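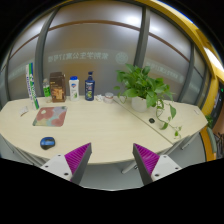
Two-section desk: notes after one year

I have had the curved desk in the small room since last September, and I get asked about it by email more than anything else I have written up, so these are the notes in one place.

The top is cream and comes as two sections that meet on a diagonal. The maker (Zidstead) calls this a corner-capable joint. I have no corner to put it in. Mine stands against a straight wall, and the seam runs off toward the right of where I sit. For the first few weeks I could feel a step when I dragged a sheet of paper over it. I loosened the brackets underneath, put a clamp on the joint, and tightened them again in sequence from the wall side forward. After that a fingernail still catches, but a pen does not.

Do not write across the seam on a single sheet. Put something under the paper.

The front edge bows outward, toward the chair. I expected this to be cosmetic. The effect in use is that the forearms have support at an angle, and the middle of the desk is deeper than either side. The cost is that nothing with a straight edge lines up with anything. My mouse pad, the one with the pink and lavender flowers, lies on the left part and has been at a slightly different angle every day for a year. I use the mouse left-handed, an old habit from a job where the right hand was on a numeric keypad.

The back row

Everything along the wall has accumulated there. I had a rule that the desk would hold nothing but the mouse, the pad and the plant. The rule lasted until winter. At present there is a row of cartons and bottles running along the back, with the tall slim box at the left end and a small white jar nearest the plant. The tall box leans. I have straightened it many times and it leans again, which I put down to the wall.

I tried a shelf for these. The Cosell rail shelf, 480 mm, screwed to the wall at eye level. It came down again after a month for two reasons: the fixings were not suited to my plaster, and I stopped putting things back on it. A bottle at the back of a desk can be returned without looking. A bottle on a shelf has to be aimed.

So the row stays, with these limits:

One item deep. Nothing stands in front of anything else.
Labels face forward.
Pump bottles stay toward the middle, where I can reach them with either hand.
Anything empty leaves the same evening.

The loose bits of paper are outside the system. I clear them when I water the plant.

The plant

Heart-shaped leaves, white pot, one long vine that hangs down over the right section. Bogumił Duda gave it to me as a cutting in a jam jar and said to leave it alone. I give it 200 ml every 4 days in summer and stretch that out in winter. The vine has reached the working area and I have not cut it. It sheds a leaf now and then. If you need the right section for a keyboard or for drawing, train the vine the other way while it is short.

Grommet

Small, black, set into the right section near the pot. It is in the wrong place for me, with the mouse on the left. Brirnano sells a replacement cap with a brush insert that is supposed to fit. I have not ordered one. Check the diameter of yours before you do, as two readers have written to say theirs differed.

Cleaning

A damp cloth, then a dry one. Piątek surface cleaner left a haze on the cream finish that took three wipes to remove, so I no longer use it. Coffee comes off if you get to it within the hour. The seam collects dust, and I run a dry toothbrush along it once a month.

Weight

I put each section on a bathroom scale before assembly and lost the paper with the figures. The delivery slip gave some 113 pounds for everything including packaging. I carried the sections up separately. The larger one does not go round my stair landing flat and has to be stood on its straight edge.

I will add measurements for the underside brackets when I next have it away from the wall.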